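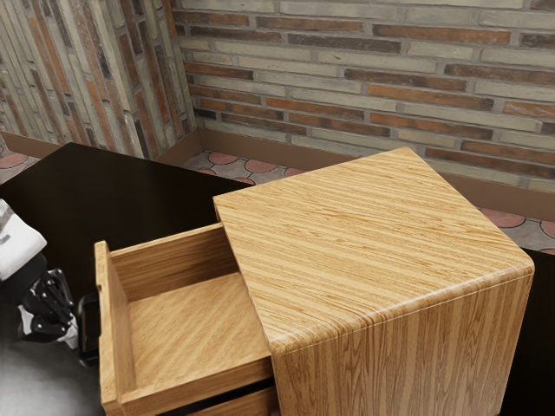

Someone on the list asked on Sunday whether the force spikes on the drawer task are real or just the logger double counting, and could we please settle it before the Nerken people copy our settings across. Fair question. Quick answer from me, in a rush, proper write-up later.

They're real. Well, real in the sim. Logger is fine, I checked it against the raw contact output and the two agree.

The earlier message, for anyone who joined since:

> Overnight batch on the cabinet finished, 2000 runs. Success rate looks lovely but 94 of them went over the force limit and *still got marked as passed*. Can't see a pattern. Arm doesn't stop, no warning, nothing in the summary. If that was the real one in the Powell lab we'd have bent a finger or pulled the handle off. Am I reading it wrong?
>
> Haven't touched anything since, logs are where they always are.

No, you're reading it right. Two separate faults, one on top of the other, which is why it took me so long.

**Fault one.** The finger goes in behind the handle bar a bit too deep on some starts and touches one of the standoffs. Controller thinks it has slipped and pushes harder. Drawer still moves, so nothing looks wrong unless you go frame by frame. Run 478 is the one to look at, it's in there plain as day. 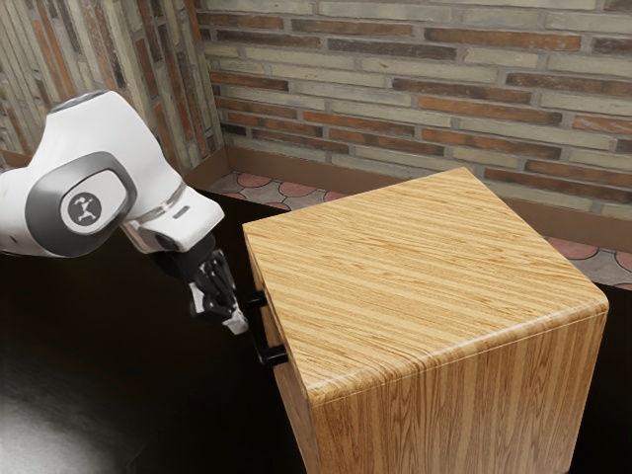 The approach itself I don't mind, wrist angle is sane and it slows down when it should. It's the last bit of travel in towards the handle where the start offset matters. I've shortened that move and the first few reruns stay under the limit, but a few reruns is not a batch so don't beleive it yet.

**Fault two,** the one that bothers me more. The stop is set at 105 N and the check does fire. But the pass check runs first, and once the drawer is open far enough the run closes and the stop flag gets thrown away. So a run can trip the stop and pass. Same order of checks in the Winov branch, and I'd guess in anything that was forked off it.

What I'd like:

- stop flag always wins, even if teh drawer is wide open
- tripped runs get their own line in the summary, not lumped in with passes
- nothing from this batch goes on the real arm till it's been rerun

Fikex – can you look at your copy of the pass check today if poss? Line order only, five minute job. Nerken, please hold off on the settings for now.

Patch for the first two is on the shared branch, untested on the door task. Will kick off the full rerun at six tonight and post numbers when it's done.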